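Print this page | E-mail this article
Home > Papers > Section 4 > Next

4.2 Cube-to-plate task, Cikia gripper kit

We ran the Cikia kit in the Tustow simulator only, no hardware yet. Same arm, same gripper, stock settings from the Matsuda config. One task: pick up the cube, set it on the plate. Plate pose changes every episode, cube size does not. 100 episodes held out for testing, 2198 for training.

Policy gets two kinds of view, one wide, one close in. Close views are the hard part. The cube is plain, so there is very little for the encoder to grab onto, and at short range it can take up a lot of the picture. Wide views carry the plate. Dropping them hurt alot in early trials, so both stay in. Samples in Figure 3.
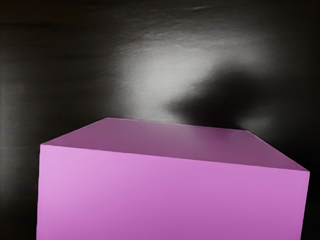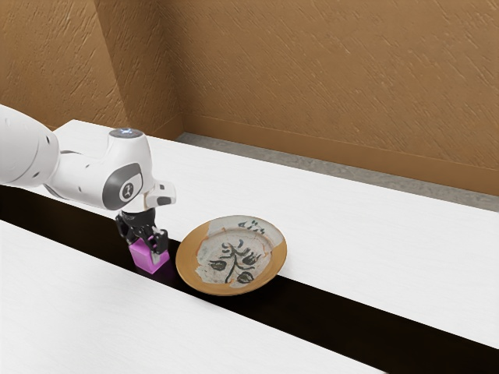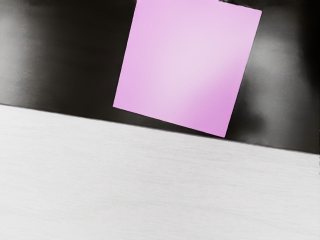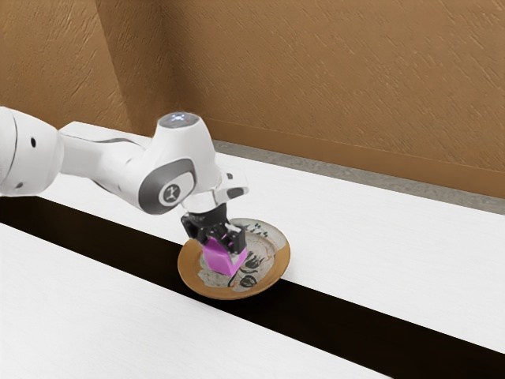

Figure 3. Simulated views from the cube-to-plate task. In the second and fourth the gripper is holding the cube.

Score was 65 out of 100 on held-out plate poses. Most misses were late releases, cube let go over the rim. A longer horizon (12 steps) fixed some of these but slowed the loop, and we did not tune it further. The kit's own grasp check was left off thoughout; it fired too early on shiny surfaces and we had no time to chase it. Transfer to the Pendness bench is left for Section 5.

Related items
Cikia kit: setup notes
Tustow simulator, lighting and materials
Matsuda config files explained
Pendness bench, first results

Print | E-mail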